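In defense of the long white table

I've had an argument going with my brother-in-law since last December, and I'm going to lay out my side of it here because he doesn't read this page and can't interrupt me. His position is that a household needs a laundry room. Mine is that a household needs a table. A big, plain, boring one, with nothing living on it permanently, where you can sit down and deal with cloth.

I mean all of it, by the way. Shirts, dish towels, the dust rags, those microfiber things that pick up every crumb in the county. For years I folded on the bed like everybody else I know, and I thought I was bad at folding. I'd start a pile and the mattress would dip and the pile would slide into the next pile, and then the dog would get involved. Half the time I gave up and we all just dressed out of the basket until Friday.

Then my friend Mamta Khurana moved, and she had this table she couldn't get up her new stairs. Seven feet long, white top, not one interesting thing about it. I paid her 49 dollars and she threw in a lamp I've never plugged in. I put it in the back room, on the tile, and the first evening I sat down with a basket I got through the whole load before my tea was cold. I texted her a photo of the stacks. She did not reply, which I thought was a little rude!

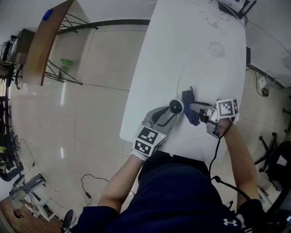
So, sitting down. I think that's the part people fight me on the most. My mother folded standing up and her mother folded standing up, and there's a feeling that if you're in a chair you aren't really doing a chore. But cloth is fiddly stuff. A rag that's been balled up doesn't want to be a rectangle again, you have to find a corner, and then another corner, and lose the first one, and smooth it out with the side of your hand. I'd like my elbows on something while that's going on. You don't stand up to write a check or peel potatoes (okay, some of you stand up to peel potatoes, and I have opinions about that too).

And white! I know, white shows everything. Coffee rings, pen, the blue lint that comes off new towels. I used to want a nice dark walnut top and I've completely changed my mind. You put a dark sock on a dark table and it's gone. On a white one you can see the edge of everything, you can see the fold going crooked before you've pressed it in, and you can see when the surface needs a wipe, so it gets one. My friend Eun-ji Nam does alterations out of her apartment and she works on a white top for exactly this reason. She told me she'd take a white door on two sawhorses over the prettiest sewing desk in the store, and for her first two years that's what she had.

Now, what I really can't stand is the folding gadget. I bought one, so I get to say this. The hinged plastic panels, you lay the shirt down, you flap left, you flap right, you flap up. Mine came from Garkis and it makes a lovely stack of T-shirts, every one the same width, and it is useless on anything that isn't a T-shirt. Fitted sheets, no. Kids' pajamas, no. It takes up a third of the table and then it needs somewhere to live. I gave it to Jyoti Kushwaha across the street, whose teenagers use it as a shield.

My brother-in-law, meanwhile, got his laundry room. The cabinets are Maseck, the counter is stone, and there's a rod for hanging and a little slot for the ironing board. It's beautiful and I told him so. The counter is 113 centimeters of usable space once you take out the sink (he gave me the number in metric, he's like that), and the last time I was over there it had detergent on it, and a drill, and a bag of birdseed. The clean clothes were on the couch.

I'm not saying tear out your laundry room. If you've got one, enjoy the sink. But if you're in a small place and you've been looking at those pictures and feeling like you can't keep up with the washing until you've got matching jars, please go look at used office tables first. Rekha Nigam found hers when a dentist's office closed, and it seats six at Thanksgiving. Check that it doesn't wobble. Check the height with your own chair, and bring the chair if you have to, I did, I carried it up Mamta's front walk and felt like an idiot for a minute.

Mine needs a new foot on the back left leg, so that's Saturday.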